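Plustuvcombe Seasonal Produce Notes

A plain-text dataset of what was ripe, what was scarce and what people cooked with it, gathered from market newsletters, greengrocers' boards and household notebooks in two neighboring towns, Plustuvcombe and Arcombe.

Version notes last updated 15th July

Welcome! If you love the moment when the first good beans arrive, or you have ever wondered why one town eats its apples a month later than the next one over, this is a very happy pile of text to dig through. It is small enough to read in an evening and odd enough to keep you busy for much longer.
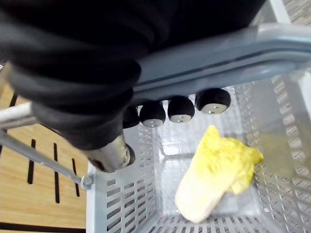 4 min read

What's in it

The main table has 335 entries. Each entry is one mention of one kind of fruit or vegetable, with the words the writer used, the town, the month, and a short tag for how it was talked about (arriving, plentiful, running out, gone, stored, preserved). Of those entries, 223 also carry a cooking note. The notes are my favorite part by a mile. Some are two words long ("stew them") and some go on for a full page about the right day to pick gooseberries.

There are three files:

entries.csv holds the main table, one row per mention.
cooking_notes.txt holds the longer notes, each under the id of its entry.
names.csv matches local names to common ones, so that "winter keepers" and "cellar apples" end up in the same place.

Columns in entries.csv

id: a plain number, never reused, even when an entry is dropped.
town: Plustuvcombe or Arcombe.
month: the month as written by the source. Where the source says only "late summer" the cell says late summer too, and you will need to decide what to do with it.
produce: the common name, lower case, singular.
local_name: what the writer called it, spelled the way they spelled it.
status: one of the six tags above.
source_type: newsletter, board or notebook.
note_id: filled in if there is a cooking note, blank if not.

Where the text came from

The newsletters are the steadiest source. They came out every month and they almost always open with the weather, so there's a lovely accidental record of frosts and wet springs tucked into the text. The boards were copied down by hand from shop fronts, abbreviations and all. The notebooks are the messiest and the most fun: crossed-out jam recipes, arguments about sugar, a very long complaint about slugs that I kept in full.

Personal names and street addresses were removed before anything was typed up. If a note made no sense without the name, the note was left out.

A few things worth knowing

Arcombe sits higher and runs colder, and you can see it in the table right away. Beans show up later there, and plums have a short, frantic season that fills the notebook pages for August with almost nothing else. Plustuvcombe writers hardly mention plums at all, but they can't stop talking about pears.

Lemons, mangoes and other fruit from far away are included whenever a source mentions them. An early draft kept only local crops, and it was a much duller dataset! People plan meals around everything on the stand, and a lemon turns up in more bean recipes than you might guess.

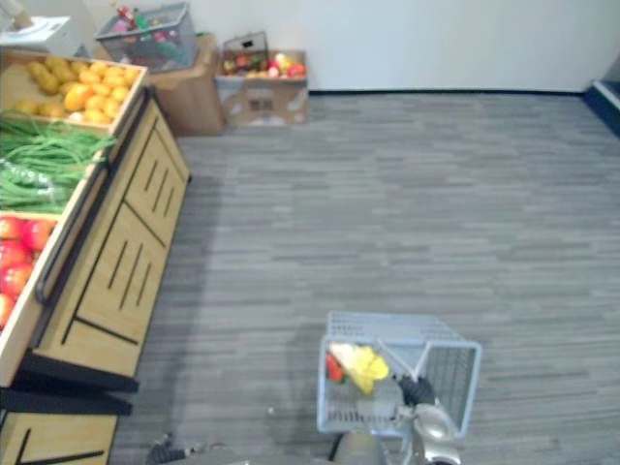

Green beans between the yellow fruit and the red apples.

Status tags were given by one reader and checked by a second. The pair they disagreed on most was "running out" and "gone", which writers use very loosely. If your work depends on that line, merge the two.

Good uses

Try it for seasonal menus, for teaching kids how to sort and chart real text, for studying local food words, or for testing a tagger on short, untidy sentences. It also makes a great starting point for a kitchen calendar. I printed mine and it's on the fridge.

Less good uses

Please don't use it to estimate harvests or prices. Prices were left out on purpose, and a crop that gets mentioned often may just be one that people enjoy grumbling about (see: zucchini).

Splits

For anyone training a tagger, there is a suggested split of 252 entries for training, with the rest for testing. Notebook entries from the same notebook always stay on the same side.

Changes

1.2: added the Solberg spelling list, which fixes a lot of doubled apple names.
1.1: added cooking notes from the Cedholm notebooks, including the slug complaint.
1.0: first release, 200 entries, newsletters and boards only.

Contributing

More notebooks, please! Typed text is easiest, but clear copies of handwritten pages are welcome too. Include the town and the month if you know them, leave the spelling alone, and send even the scrappy bits. A line on the back of a seed packet counts as an entry.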